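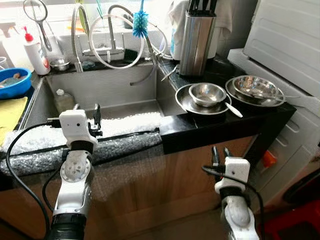
Cómo preparar una zona de fregadero para trabajar con dos brazos

Fregar es una de las tareas más agradecidas que se le pueden poner a un robot de dos brazos. Hay metal que refleja, objetos que se vuelcan, grifos que estorban y agua a un palmo de la electrónica. ¡Por eso nos gusta tanto! Esta guía recoge las normas que seguimos en el proyecto Rillis cuando montamos una sesión en una cocina doméstica, y sirve igual para teleoperación que para ejecución autónoma.

Antes de encender nada

Empieza por el agua. Cierra las llaves de paso si la tarea no necesita grifo, y si lo necesita, abre solo la fría. Los grifos con ducha extraíble y los flexos sueltos son los que más guerra dan: una pinza engancha el tubo, tira, y el cabezal acaba apuntando hacia fuera. Recoge el flexo detrás del caño o déjalo fuera del volumen de trabajo.

Protege el borde delantero de la pila. El plástico de burbujas va de maravilla en ese canto, porque amortigua los roces del antebrazo y se cambia en un momento. Sujétalo con una cinta a todo lo largo – si queda una esquina levantada, la pinza la va a encontrar. Revísalo al principio de cada turno y cámbialo cuando se rasgue.

Mira después los cables. Deben formar un bucle amplio por el lado exterior de cada brazo, con holgura suficiente para el giro completo de la muñeca, y nunca cruzarse por delante de la pila. Mueve cada brazo a mano, sin par en los motores, hasta sus posiciones extremas. Si el cable se tensa en alguna, vuelve a fijarlo.

Qué se queda en la encimera

Los cuchillos salen de la zona de alcance, también los que están en su taco. Es la regla que más se olvida, porque el taco forma parte del paisaje de cualquier cocina y uno deja de verlo. Si no se puede retirar, se marca como zona prohibida en el planificador y se comprueba con el brazo a velocidad reducida.

Los platos y cuencos de acero inoxidable son estupendos para practicar: aguantan caídas y no dejan esquirlas. A cambio, brillan muchísimo. Con una ventana detrás del fregadero, baja la persiana o fija la exposición de las cámaras antes de grabar, y haz una captura de prueba con los cuencos ya colocados. En Usasby perdimos 17 episodios de una tanda por saltarnos esa captura.

Las cucharas apoyadas sobre un cuenco merecen atención. Si el mango sobresale del plato, al levantar el conjunto puede hacer palanca contra la otra pinza. Decide antes de empezar si la cuchara se retira primero o viaja con el cuenco, y escríbelo en la ficha de la tarea.

Los botes de jabón y los pulverizadores pueden quedarse, bien cerrados y apoyados en una superficie estable.

Límites y parada

Para las primeras pasadas limitamos la velocidad al 40 % de la configurada para la tarea. Solo se sube después de 2 pasadas seguidas sin contacto inesperado. Suena lento, pero se avanza rapidísimo cuando nadie tiene que recolocar un grifo.

La parada de emergencia va en un sitio seco, al alcance de quien supervisa y fuera del alcance de los brazos. Pruébala en cada sesión, con los brazos en movimiento y las pinzas vacías. Comprueba además qué hacen los brazos al cortar la alimentación: si caen, prepara una postura de reposo que no termine dentro de la pila.

Al terminar

Lleva los brazos a reposo, corta la alimentación y seca la encimera. Pasa un paño apenas húmedo por los dedos de las pinzas y mira si hay restos de jabón en las juntas. Anota cualquier roce en el registro Zetow, aunque no haya dejado marca, con la posición de los dos brazos y el objeto implicado.

Última revisión de la guía: 5 de enero de 2022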